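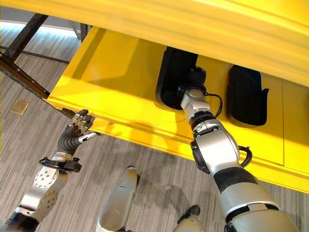 1. Who was there

Celeste Frade, Valter Amaral, Brahim El-Sayed, and me, Martim Rebelo, taking notes again (I write the way I talk, sorry in advance to whoever reads these). Olanrewaju Isah called in and dropped off during item 4.

2. Last month's actions

Valter finished moving the planner config out of the launch scripts, so there's one file per task now. Brahim still owes us the log viewer fix. He says the timestamps are harder than they look, and I believe him.

3. Yellow tray task

We spent most of the meeting on this one. The right arm goes for the left black pocket while the left hand stays at the front lip, and the planner treats those as two separate problems. Celeste wants them planned together. Her point is that any contact at the rim should count as a constraint on the whole upper body, and I agree, but I asked what it does to planning time. Valter guesses we go from 55 milliseconds to something closer to 500 on a bad query. We can live with that before a reach – we can't live with it in the middle of one.

Then perception. The tray is glossy and the arms throw shadows right across the floor of it, and black pockets plus dark shadows is a lousy mix for the segmentation. Brahim went through 2,315 labeled images and says the pocket on the right does fine, little tab and all. The left one gets worse as soon as the arm covers its lower half. He'd like to mask the arm out using the joint positions before the image goes to the network. We all liked that!

Agreed: Brahim does the masking first, and joint planning waits on a branch until we have his numbers.

4. Butus upgrade

Olanrewaju tried the new Butus release against our controller. It builds, but the force threshold now defaults to 5 newtons and our old setting gets ignored without a warning. Celeste was not happy. We stay on the old release until he has a patch, and I'll write to the folks at Zornance to ask if they meant to change it.

5. Anything else

Valter wants replay files named by task instead of by machine. Fine with everyone. Celeste asked for shorter meetings, and we ran over discussing it.

Actions

Brahim – arm masking, then the log viewer
Valter – joint planning branch, replay names
Olanrewaju – Butus patch
Celeste – review the contact constraints
Me – email Zornance, book the room for October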